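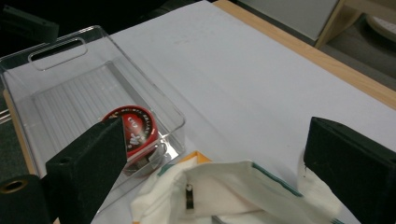

Storage and Supply Closet Walk-Through - with comments
Unau Street building, ground floor and basement
March 24, 2020

Marked OK, FIX or ASK. Comments are mine, typed up after, sorry for the shorthand.

1. Closet door opens all the way, nothing behind it
FIX. Opens maybe two thirds. Folded table leaning on the hinge side again. Same comment in November.

2. Light works, switch reachable from doorway
OK. Cover plate cracked, put it on the Gernis work order with the hallway one.

3. Polishes, waxes, solvents kept in closed containers, lids on tight
OK mostly. Shoe polish and floor wax go in a clear bin, not on the open shelf with the paper towels. One can of paste wax with a bent lid - won't seat. Toss it.

4. Labels readable on everything
FIX. Two spray bottles with no label at all. One smells like glass cleaner but don't guess, empty them and start over. Marker rubs off, use the printed stickers.

5. Bleach and ammonia products on separate shelves
OK. Bleach on the bottom, left side. Leave it there please.

6. Oily rags in the metal can with lid
FIX. Can is there, lid is there, rags were on top of the lid. Hang them flat outside or put them in the can. This is the one that starts fires.

7. Clearance below sprinkler head
FIX. Need 18 inches, boxes of cups are right up under it. Moved three down myself, the rest need a ladder.

8. Extinguisher charged, tag current, pin in
OK. Needle in the green. Tag good thru November. Bracket is loose on the wall, one screw missing.

9. Water heater area clear (basement)
FIX. Holiday decorations within arm's reach of the burner door. Has to be moved today, not next week.

10. Electrical panel - 3 feet clear in front
OK. Tape on the floor is peeling but people are respecting it. Breaker 29 has no name on the chart. ASK Ravetti, they did the panel.

11. Extension cords
FIX. Dehumidifier is running off a thin brown household cord. Pull it. Needs its own outlet or a heavy cord until theres one.

12. Stair treads and handrail
OK on the rail. Tread 8 from the top has the rubber lifting at the front edge. Taped for now.

13. Safety sheets in binder
ASK. Binder is on the hook, but nothing in it for the new Ngubane floor cleaner. Called and left a message, they should be able to email it.

14. Gloves and goggles
OK. Plenty of mediums, no large. Goggles scratched up but usable, order 2 pair.

15. Hand soap and disinfectant stock
Low. Supplier is limiting orders right now so go easy. Don't mix your own stronger batch, follow the jug. Wipes are locked in the office.

16. Floor drain
OK. Poured a bucket down, drained fine. Bit of a smell so do it agian every couple weeks.

Needs doing before anybody locks up tonight: 6, 9, 11.
Rest by next walk-through. Initial next to the number when its done and leave the sheet on the clipboard inside the closet door.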